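From: Mareike Fuchs, Tenancy Office
To: Drandgate Residents List
Subject: Re: Furnished units and the new inventory form

Dear residents,

Thank you to those who replied to the first notice on the inventory form. Mr. Shenoy's message raised several points that apply to most furnished units at Drandgate, and the office has asked for his permission to answer on the list. His message is quoted in full.

> From: Gopinath Shenoy
> To: Drandgate Residents List
> Subject: Furnished units and the new inventory form
>
> Dear Ms. Fuchs,
>
> I have read the new form and have some questions before I sign it.
>
> First, the form asks tenants to confirm the condition of each item "as supplied." I moved in under the old agreement with Reinholz, and at that time no condition was written down for anything except the kitchen appliances. I do not see how I can confirm a condition that was never recorded.
>
> Second, the form says that small items may be listed together. Does this mean that a missing lamp would be charged as one item or as part of a set? The old price list had both.
>
> Third, I have replaced the supplied desk chair with my own. The original is in the basement storage room with my unit number on it. Please tell me whether it should be entered on the form.
>
> Finally, the notice gives the end of February as the deadline. Several of us on the Esalari side travel for work in that month. I would ask for more time.
>
> Regards,
> Gopinath Shenoy

The office replies as follows.

On condition as supplied. Tenants who moved in under the Reinholz agreement are not expected to confirm a condition that was not recorded at the time. In these units, the form will serve as the first full record. Please cross out the words "as supplied" in section 2 and write "as of signing" in their place. Marks, scratches and worn finishes that are present on the date of signing will be treated as ordinary wear and will not be charged at the end of the tenancy. Tenants who moved in after the change of management already have a signed condition sheet and should leave the wording as it stands.

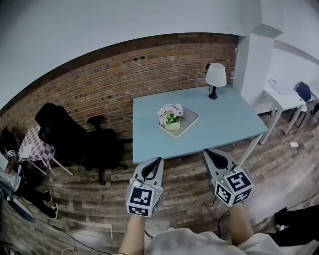 On small items. The old price list is no longer in use. Under the new form, items are charged singly, and only if they are missing or broken beyond repair. Listing them together in section 5 is a convenience for the person filling in the form and has no effect on charges. Bedding, towels and light bulbs are not part of the inventory and need not be listed at all.

On stored furniture. Any supplied item that has been moved to the basement should be entered on the form with the word "stored" beside it. The label must show the unit number and the tenant's surname. Labels that show only a unit number have led to mistakes in the past when a unit changed hands, and the office would be grateful if these could be corrected. Furniture that belongs to the tenant should not be entered.

On the deadline. The office accepts that the date is difficult for those who are away. Residents on the Esalari side who write to the office before the end of February will be given 2 further weeks. The same extension is open to residents of the Undar building on request. A form signed by another adult named on the lease is also valid, and no letter of authority is required.

One further matter was raised by telephone. The deposit ceiling for furnished units remains at 2000 and is not changed by the new form. Deposits already held will be carried over without any action on the part of the tenant.

Printed copies of the form are available at the front desk until 5 p.m. on working days. Completed forms may be left in the office mailbox or returned by email as a scan. Please do not send them to this list, as all messages are kept in the archive and can be read by every subscriber.

Yours sincerely,

Mareike Fuchs
Tenancy Office, Drandgate

--
You are receiving this message because you are subscribed to the Drandgate Residents List. To leave the list, write to the office from the address under which you subscribed.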